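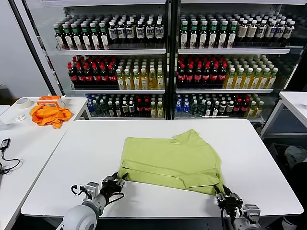
Light green shirt, both grippers on it, fabric pulled slightly taut between them.

The folding cell, and what it takes to keep it folding

I look after the two-armed folding cell at Mudberg, which mostly means I am the person who gets asked why it has stopped. Davoud Pakzad wanted a gallery page for the cell so that people at the other site could see what they were getting. I said I would do it if I could write the captions myself. He may regret that.

There is only the one picture up so far. The rest of the page is the notes that will sit with the others as they come in, so read it as a gallery with most of the hooks still bare.

1. The grip

Left gripper on the left corner, right gripper on the bottom right corner. Everyone watches the arms. Watch the cloth. If there is a deep sag between the two corners, the grip spacing has drifted and you should stop there, whatever the screen says. The Midow software will report a good grip on a pinch of almost nothing. It has told me so many times, and I have stopped believing it.

2. Fingers

The fingers are jointed and the screws are exposed, so you can get at them without taking the gripper off. I put a driver on every one at the start of a shift. The manual from Woldemariam says monthly. I don't know what the people who wrote it were folding. Ineke Jansen follows the manual on her shift and says she has had no trouble, and we have agreed to stop discussing it.

3. Cables at the wrist

There is a black cable looped round by the left wrist and another hanging below the right gripper. A hanging cable is fine until the arm turns over with it. Before any new fold is run at full speed, run it slowly with one hand near the stop and look at the cable the whole way through. Fadi Harb did this properly in March and found a snag on a move we had been using for weeks. Credit where it is due.

4. The table top

Smooth, white, rounded corners. Wipe it down with a barely damp cloth and let it dry. No polish. Somebody tried polish to help the shirts slide -- they slid, all right, mostly towards the edge.

5. Shirts

Creases matter more than colour, in my view, though the sales people only ever mention colour. The green one has a folded-over lower part with a crease line along it and a fair few wrinkles on top. The orange one on the side table is in a heap, and a heap is a much harder start than a shirt laid flat. When you read a success rate, ask which of the two it was measured on.

6. The numbers

Our log has 2,903 attempts in it. Of those, 2,138 are marked as good folds. I would treat the second figure with some care, as "good" was decided by whoever was on shift, and Citlali Bañuelos has a far stricter eye than I do. We now keep a sample fold pinned up to compare against. Trikine have asked for the log. They can have it, with this paragraph attached.

7. Setting it up again after a stop

Arms back to the start position, grippers open, shirt off the table. Check the finger screws, check the cables, then one slow fold with nobody leaning over. It takes me about 19 minutes. Leilani Nguyen-Tran says she can do it in less, and I would like to see her list of what she skips.

8. Still to come

Close views of the finger pads, new and worn side by side, and one of the underside of the right wrist. I have also been asked for a picture of a finished stack. I'll put one up when I've seen a stack I would be happy to unpack at home.

Corrections to me at the Mudberg bench, mornings are best.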